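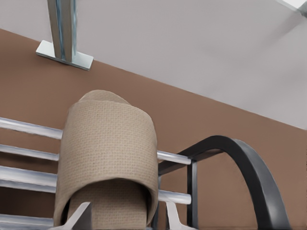 Ticket 343 – wrong table points after the match Irden against Zolis. In the league app the club Irden has 25 points, but with the last win it must be 27. I checked the official table of the Bamevard league two times and it says 27 also. The match report opens normally, only the table stays old. App version is 244.

**What I tried**

- Closed the app and opened it again – same result.
- Logged out and logged in – same result.
- Removed Irden from my favorite teams and added it again. Now the team is in the list twice, both with 25 points.
- Opened the table in the browser. There it is correct.

**Reply from support, 10:40**

Thank you for the details. The result was first entered as a draw between Irden and Zolis and was corrected later. Please go to Settings – Data – Clear saved tables, and then pull the table down to refresh it.

**My answer, 11:15**

I did this. Irden now has 27 points and Zolis lost the one point it had from the draw, so these two are right. But Kuzmenko is still shown below Zolis, although it has now more points. It seems the order is not calculated again. The double favorite is also still there.

**Reply from support, 14:05**

We can repeat the problem with the order and sent it to the developers. The favorite we removed from our side.

Status: open, waiting for the next update.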